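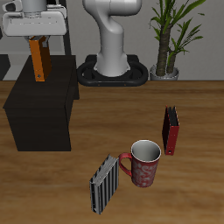 Stiler issues correction to simulation release after gripper contact fault

Linine, 7/15/23 – Stiler has withdrawn one release of its tabletop manipulation simulator, Elleck, and replaced it with a corrected version. The withdrawn release could report a gripper as clear of an object when the two were in contact. Customers who used it to check arm movements before running them on real equipment are asked to repeat those checks.

The fault affects Elleck release 16 only. Earlier releases use a different contact routine and do not need to be changed.

Nature of the fault

Elleck calculates the distance between each gripper finger and every object on the table at each time step. In release 16, the finger was represented by a simplified shape that ended 3 mm short of the drawn finger tip. When a finger came down over a flat-topped object, the software could record a gap where the finger had already reached the surface. No contact force was reported, and the arm controller continued its downward movement until the simplified shape touched.

The error was largest with tall, box-shaped objects approached from directly above. It was smaller with mugs and other rounded objects, and had little effect on binders and similar items standing on edge, which are normally gripped from the sides.

In simulation the result is a false pass. On a real arm, the same movement would press the finger into the object with more force than planned. Depending on the force limit set by the user, this could lead to a protective stop, a damaged finger or a damaged object. A person holding or steadying the object could also be injured.

How it was found

The fault was reported in June by Navaratnam, an integrator that uses Elleck to prepare two-arm handling cells. During commissioning, an arm made a protective stop on a movement that had passed in simulation. The finger mounting was bent. No one was inside the guarded area and there were no injuries.

Stiler repeated the movement in simulation 1000 times, with small changes to the starting position of the object. Contact was reported late in 54 runs. All of these involved a vertical approach with the finger over the rear part of the top surface, where the simplified shape was also slightly tilted from the drawn one.

"The drawn finger and the calculated finger should have matched, and our release tests compared them only in the open position," said Iara Espinoza, head of simulation safety at Stiler. "We have added the closed and part-closed positions, and the tests now fail if the two shapes differ by more than our stated tolerance."

Action for customers

Users of release 16 should stop using it for clearance checks and install release 16.1, which is available now through the normal update channel at no charge. Saved scenes and arm programs can be opened without conversion. Stored contact results cannot be corrected and should be run again.

Programs already transferred to real arms should be checked at reduced speed, with the force limit set to its lowest workable value and all persons outside the guarded area. Where this is not possible – for example, where the cell is in continuous production – customers should contact Stiler support before the next program change.

Simulation results do not replace the risk assessment required for the installed machine. This applies to all releases of Elleck, including the corrected one.

A technical note with the affected finger models and the full test conditions is available to licence holders on request.

Media contact: Stiler press office, Linine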